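Participants required: legibility of printed household leaflets

Grumadley Document Research
Study reference: Etis, second phase

Grumadley is recruiting adults to take part in a study of how people read, fold, keep and discard printed leaflets supplied with household goods and services. The work covers assembly notes, meter reading cards, appliance guides and product safety inserts. It does not cover medicine leaflets, which are subject to separate testing rules.

We need 200 participants in total. The first phase used a single type size and one paper weight. The second phase compares four layouts on two paper weights, and each participant will see only two of the combinations.

What taking part involves

Each participant attends one session of 90 minutes at our reading rooms in Katene House. The session has three parts. In the first, you will be given a folded leaflet and asked to find specific items of information in it, such as a telephone number, a part number or a warning. The time taken for each search is recorded. In the second, you will refold the leaflet along its original creases and return it to its sleeve. In the third, you will complete a short written questionnaire on layout, type size and wording.

Lighting in the reading rooms is held at a fixed level for all sessions. Participants may adjust the height of the chair but not the position of the lamp. Short breaks are allowed between parts and are not counted in the timings.
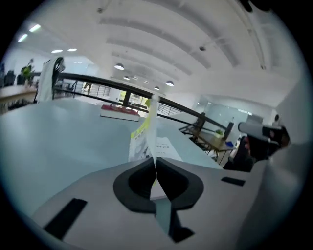
Do I need good eyesight to take part?

Participants who wear glasses or contact lenses for reading are welcome and should bring them. A near vision check is carried out on arrival, and the result is used to place each person in one of three groups for analysis. Only people who cannot read 8 point type at arm's length with their usual correction will be directed to the separate large print study.

Who can apply

Applicants must be aged 18 or over, able to read English without assistance, and able to handle paper with both hands for short periods. We particularly need applicants over 65, as this group was under-represented in the first phase.

You cannot take part if you have worked in print design, technical writing or packaging in the past five years, or if you attended a session in the first phase. Members of the same household may both apply but will be booked into different sessions and given different leaflets.

Payment and expenses

A fixed payment is made by bank transfer after the session. Standard class public transport fares are refunded on production of a ticket or receipt. Parking is not refunded. Participants who withdraw part of the way through a session are paid in full.

Data and consent

Search times and questionnaire answers are stored under a participant number. Names and bank details are held separately and deleted once payment has cleared. Search times will be reported by group in the Etis technical report. You may ask for your results to be removed at any point before analysis begins. A consent form is sent with the booking letter and must be signed before the first task.

The leaflets are supplied by Zusport in plain, unbranded versions. Zusport does not receive individual results.

How to apply

Ask for an application form at the Katene House reception desk or write to Lindsay Hinds, Study Coordinator, at the same address. Please state your age group, whether you use glasses for reading, and whether you prefer a morning or an afternoon session. Morning sessions start at 9.30 and afternoon sessions at 2.15.

Sessions run throughout May. Applications are dealt with in order of receipt, and applicants not offered a place will be held on a reserve list until the end of the phase unless they ask to be removed.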